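3.2 Packaging and printed surfaces in small-batch coffee sales

The second part of the survey dealt with how small roasters choose their packaging and how buyers read it. Between January and April 2020, we collected 1,504 listings from three online marketplaces, Sukness, Lataner and Takeck. Listings that sold only equipment or gift cards were removed, as were repeat listings from the same seller. This left 874 listings, of which 284 gave enough detail on the package for us to code the material, the closure and the printed text.

Each listing was coded by two readers working apart. Where they disagreed, the listing was set aside and read again at the end of the week. Most disagreements had to do with the closure, which sellers tend to describe loosely. The word "sealed" was used for heat-sealed pouches, for folded bags with a tin tie, and in a few cases for paper bags closed with a sticker. We kept the seller's wording in a separate column and did not use it in the analysis.

Stand-up pouches were the most common form on all three marketplaces. They take up little room in shipping, and they can be bought blank and labeled by hand. Sellers on Lataner used more printed pouches than sellers on the other two, which fits with the larger order sizes on that site. Printed text fell into two groups: product information, such as weight, roast and origin, and sales text, such as offers for trial packs or reminders to order the full-size product. Sales text was more common on packages written in Chinese than on those written in English (Figure 4).

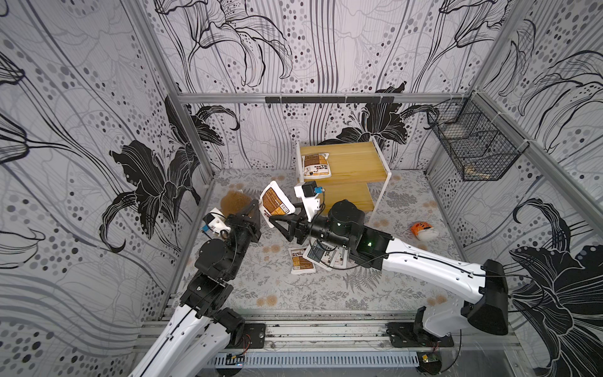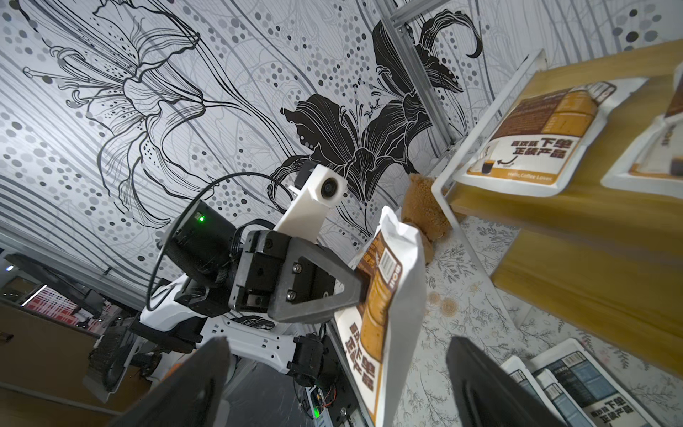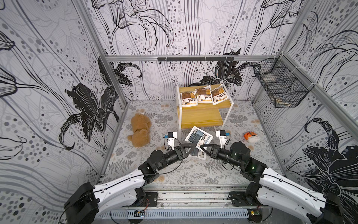
Figure 4. Printed surfaces and flat packages. Middle: coffee pouch with Chinese text and a vertical barcode.

Barcodes were placed in many different positions. On rigid boxes they were nearly always on the base or the back. On pouches they could be found along a side, near the top edge or on the bottom fold, and some sellers added them as a sticker over other text. Ho, a packaging supplier used by several of the sellers, offers a standard layout with the barcode on the back panel, but only 20 of the coded listings followed it.

Buyer comments were read for any mention of the package. Complaints were mainly about pouches that would not stand up once partly used and about small type. Comments on color and pattern were rare and mostly favorable. A few buyers said they had kept the pouch to store other dry goods.

The sample has two limits. Sellers who post clear pictures of their packages are likely to be those who have spent money on them, so plain bags may be undercounted. The coding also depended on the side of the package the seller chose to show, and text on the other side was missed unless the listing repeated it. Section 3.3 compares these results with the prices asked.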